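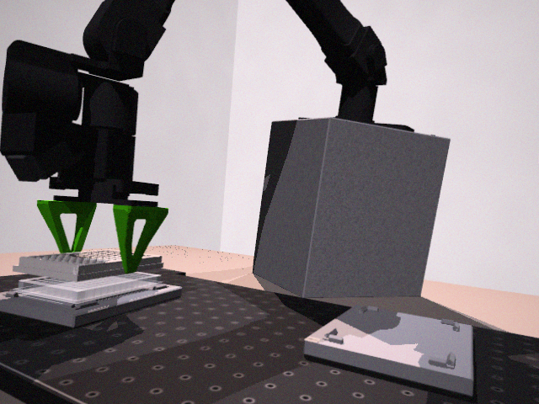
mossgate: depends who does the boiler though. We had a fixed price off Pruden and they still charged extra for the flue. Read the small print before you sign anything.

kettle_on_again
Fair point, should have put more in the first post. It's a combi, 15 years old, loses pressure every few days. Two quotes so far, Pruden and Proveck. Proveck are cheaper but only if we pay over 2000 up front, which I'm not keen on. Is that normal??

mossgate
No. Deposit yes, the lot no. We paid 210 to book the date and the rest when it was in and working.

tansy53
Are you sure you need a new one? Losing pressure is often just a leak at a rad valve. Or the expansion vessel. Put some kitchen roll under every valve overnight and see what's damp in the morning.

kettle_on_again
Did the kitchen roll thing last week. Nothing. Bloke said vessel had gone and not worth doing on one this old.

tansy53
Well he would say that, he's selling boilers. Ours was pumped back up and went on for years. I'd get someone who only does repairs to look first.

northlight
Disagree with tansy a bit. At 15 years you fix the vessel, then it's the fan, then the board. We did exactly that and spent 1518 in bits over two winters, then bought a new one anyway. Wish I'd just gone for it.

tansy53
Or you were unlucky. Mine's older than that and still going

northlight
Touch wood then!

mossgate
What size have they quoted you? Pruden wanted to put a massive one in ours — one bathroom, two of us. Got them to drop it down a size and knocked a fair bit off.

kettle_on_again
Both said 30kW. One bathroom, one en suite with an electric shower. Eight rads. Thought that was high but what do I know

northlight
Depends on your hot water more than the rads. If you like a quick bath you'll be glad of it. Check your mains flow first, no point in a big combi if the water's barely coming in. Bucket and a timer under the kitchen tap, do it when next door aren't in the shower.

esk_valley
Anyone used Esberg? They did my mum's in June, neat job, took all the rubbish away and flushed the system too. Only moan is they were late both days and teh paperwork took weeks.

mossgate
Flush is worth asking about. Some of them leave it off to look cheap and then the warranty's no good.

kettle_on_again
Right, just checked, Proveck quote has no flush on it. Pruden does. So not much in it once you add that on.

Going to ring Esberg tomorow and see if a repair-only person can come out as well. Will keep topping it up till then — filling loop is behind the washing machine, of course.

tansy53
Don't go over 1.5 bar when it's cold. And shut both ends of the loop after.

kettle_on_again
Both ends?? Only ever done the one. Off to look.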